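Die Sache mit dem Neuwert

Im Mai kam das Schreiben meiner Hausratversicherung, drei Seiten, davon zwei über »verbesserte Leistungen«. Auf der dritten stand dann der neue Beitrag. Ich lese solche Briefe inzwischen von hinten nach vorne, das spart Zeit und ein wenig Ärger. Seit ich vor ein paar Jahren einmal ernsthaft versucht habe, einen Schaden ersetzt zu bekommen, glaube ich an Leistungsverbesserungen ungefähr so fest wie an Gratiskaffee auf Autobahnraststätten.

Wer hier schon länger mitliest, kennt den Wasserschaden. Für alle anderen die Kurzfassung: Zulaufschlauch der Spülmaschine, ein Wochenende bei den Schwiegereltern, danach ein Abstellraum, in dem man Frösche hätte halten können. Die Spülmaschine selbst war übrigens völlig in Ordnung und läuft bis heute. 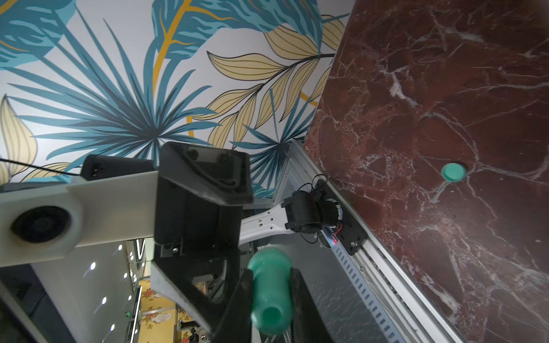 Was im Vertrag steht und was ich verstanden hatte

Versichert war ich bei Trurnness, zum Neuwert. So hatte man es mir am Telefon gesagt, und so stand es auch auf der ersten Seite der Police. Neuwert heißt: Geht etwas kaputt, bekomme ich den Betrag, den ein gleichwertiges neues Stück kostet. Das hatte ich verstanden, das fand ich gut, dafür habe ich jahrelang gezahlt.

Weiter hinten, in den Bedingungen, gab es allerdings einen Absatz zu Gegenständen, die »für ihren Zweck nicht mehr zu verwenden« sind. Für die wird nur gezahlt, was man beim Verkauf noch bekommen hätte. Ich bin kein Jurist, und ich nehme an, dass diese Regel ihren Sinn hat. Der kaputte Fernseher im Keller soll nach dem Rohrbruch nicht plötzlich wieder ein neuer Fernseher sein. Einverstanden. Nur: Wer entscheidet, was ich noch verwende?

In meinem Fall entschied das ein Sachverständigenbüro namens Makesdale. Der Gutachter war freundlich, zog die Schuhe aus und blieb keine halbe Stunde. In seinem Bericht tauchte meine Bohrmaschine dann als »eingelagert, augenscheinlich nicht in regelmäßigem Gebrauch« auf. Ja, sie war eingelagert. Sie lag in einem Abstellraum. Wo soll eine Bohrmaschine denn liegen, auf dem Sofa?

Die Rechnung

Ich hatte alles aufgelistet, mit Belegen, soweit vorhanden. Meine Summe lag bei etwa 2000 Euro. Das Angebot von Trurnness lautete auf 375 Euro, »zur unkomplizierten Erledigung«. Das Wort unkompliziert kam in dem Schreiben zweimal vor. Mitgeschickt war eine Abfindungserklärung, die ich nur noch hätte unterschreiben müssen, und dann wäre wohl wirklich alles sehr unkompliziert gewesen.

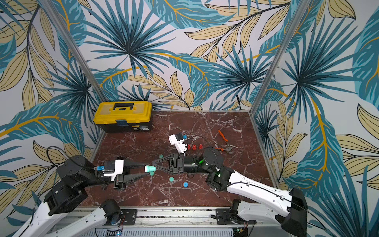

Gestritten haben wir am Ende vor allem über das Werkzeug. Die Koffer und Kisten im Abstellraum hatte der Gutachter zusammengefasst als »diverses Kleinmaterial, Kunststoffbehälter«, ohne einen einzigen davon zu öffnen. Ein Werkzeugkasten wie der gelbe mit dem schwarzen Unterteil ist von außen eben erst einmal ein Stück Plastik mit Tragegriff, und was drin ist, weiß man erst, wenn man den Deckel hochklappt. Bei mir waren das unter anderem zwei Sätze Stecheisen, ein Drehmomentschlüssel und Messzeug von meinem Vater. Der Behälter war ein paar Euro wert und hatte das Wasser gut überstanden. Der Inhalt hatte drei Tage darin gelegen, und Rost hält sich nicht an Kategorien wie »Kleinmaterial«.

Ich habe also Widerspruch eingelegt. Das Wort klingt größer, als es war: ein Brief, Einschreiben, mit der Bitte um eine Aufstellung, welcher Gegenstand mit welchem Betrag und aus welchem Grund angesetzt wurde. Auf diese Aufstellung habe ich lange gewartet. Als sie kam, fehlte darin die Hälfte meiner Liste, und ein Posten (Regalbretter) war dabei, den ich nie gemeldet hatte. Die Regalbretter wurden zum vollen Neuwert anerkannt.

Der Rat aus dem Internet

In Foren liest man an dieser Stelle gern: sofort einen eigenen Gutachter nehmen. Ich habe angefragt, bei einem Büro namens Shehata. Die Auskunft war immerhin ehrlich: Bei dieser Schadenhöhe frisst das Honorar einen guten Teil von dem auf, was man damit herausholen könnte, und ob die Versicherung die Kosten übernimmt, steht auf einem anderen Blatt. Ich habe es gelassen. Ob das klug war, weiß ich bis heute nicht. Leute mit Rechtsschutz mögen das anders sehen.

Der zweite Rat lautet: alles fotografieren, am besten vorher. Der ist besser, auch wenn er im Ton meist klingt, als hätte man sich selbst in den Keller gepinkelt. Ich hatte Fotos vom Wohnzimmer, von der Küche, sogar vom Inneren des Kleiderschranks. Vom Abstellraum hatte ich genau keins.

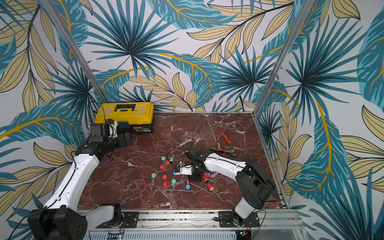
Roter Marmor, Blättertapete und hinten links wieder der gelbe Werkzeugkasten.

Wie es ausging

Nach mehreren Briefen kam ein zweites Angebot, deutlich über dem ersten und deutlich unter meiner Liste. Die genaue Zahl behalte ich für mich, weil ich damals unterschrieben habe und keine Lust habe, die Erklärung noch einmal auf Verschwiegenheitsklauseln durchzulesen. Zufrieden war ich nicht. Müde war ich schon.

Was mich bis heute stört, ist die Frist. In den Bedingungen stand, dass ich den Neuwert nur bekomme, wenn ich die Sachen innerhalb von 365 Tagen tatsächlich wiederbeschaffe und das nachweise. Der Teil des Jahres, den Trurnness selbst zum Prüfen brauchte, wurde dabei nach deren Auskunft nicht abgezogen. Ich sollte also auf Verdacht einkaufen und hoffen, dass man mir später recht gibt. Am Telefon nannte man das »marktüblich«. Kann sein. Geprüft habe ich es nicht, und es hätte mir auch nichts genützt.

Der neue Anbieter und das alte Misstrauen

Danach bin ich gewechselt, zu einem Tarif über das Vergleichsportal Plondarora. Dort bekommt jeder Vertrag eine Note, meiner hatte eine sehr gute. Woraus sich die Note zusammensetzt, habe ich auf der Seite gesucht und einen Absatz gefunden, in dem dreimal »umfassend« vorkam und kein einziges Kriterium. Provision bekommt das Portal natürlich auch, das steht immerhin im Kleingedruckten.

Der Vertrag selbst scheint mir etwas sauberer formuliert. Die Klausel mit der Verwendbarkeit gibt es auch dort, sie ist nur anders geschrieben. Vor dem Abschluss habe ich schriftlich gefragt, ob Werkzeug in einem Kellerraum oder einer Kammer als »in Gebrauch« gilt, und eine Antwort bekommen, die man mit gutem Willen als Ja lesen kann. Die habe ich ausgedruckt und zur Police gelegt.

Und nun eben der Brief vom Mai mit den verbesserten Leistungen. Neu ist unter anderem, dass Fahrradanhänger mitversichert sind. Ich habe keinen Fahrradanhänger. Die Kündigungsfrist läuft noch, ich habe mir die Bedingungen in der neuen Fassung zuschicken lassen und bin bis Seite elf gekommen. Wer bei seinem Anbieter schon einmal eine verständliche Auskunft zur Wiederbeschaffungsfrist bekommen hat, möge sie mir bitte in die Kommentare schreiben, gern mit Wortlaut.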